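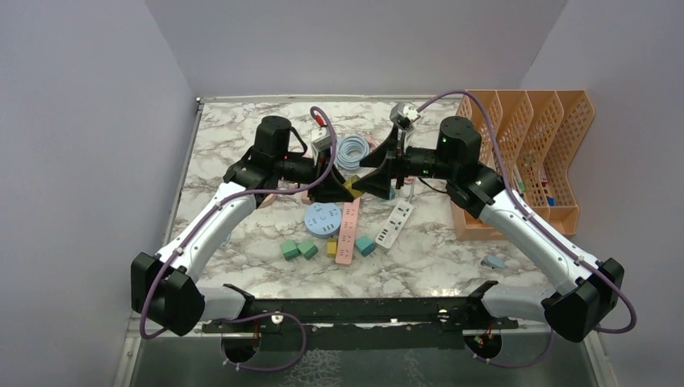 Search this site
Search
The Drawer
By Heather Haldane
April

Davina Carnegie wanted the cables sorted before the house in Moffat was sold. Her sister Kirsten had brought a box for them and a roll of labels.

They started after lunch on Wednesday. The light-blue cable was coiled already, so it went to one side. The pink power strip had been in Davina's bedroom until she was 20, and she remembered the radio that ran off it.

"Bin," said Kirsten.

"It works."

"You don't know that."

Davina put it down by the round blue socket and went to fill the kettle. Their father had kept everything with a plug on it. He wrote the room on a bit of tape and stuck it to the flex — hall, landing, back bedroom — and most of the tape had since dropped off. Kirsten found one piece at the bottom of the drawer. It said "Mum's side".

She read it twice and put it in her cardigan pocket. When Davina came back with the tea she was peeling a label from the roll.

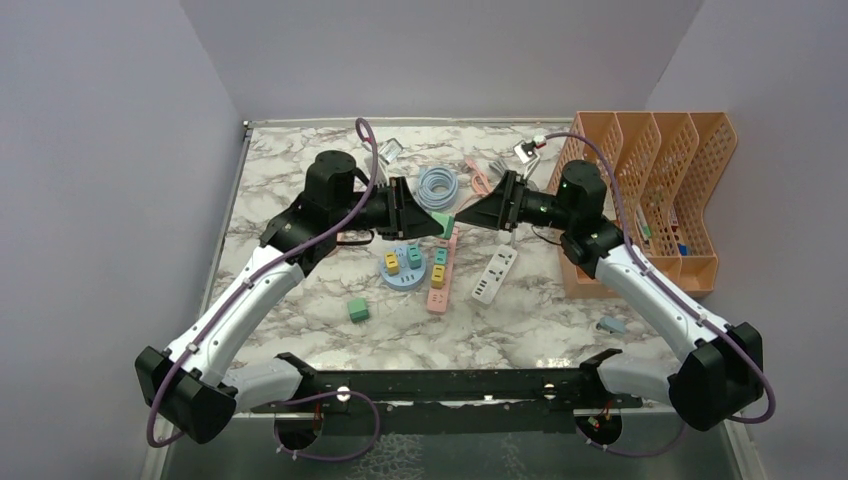
"Which one was the lamp on?" Kirsten asked.

"The white one. She had it on her side of the bed."

Kirsten wrote it on the label and pressed it down with her thumb. Then she pushed the box over to Davina and drank her tea, and they did the adapters next.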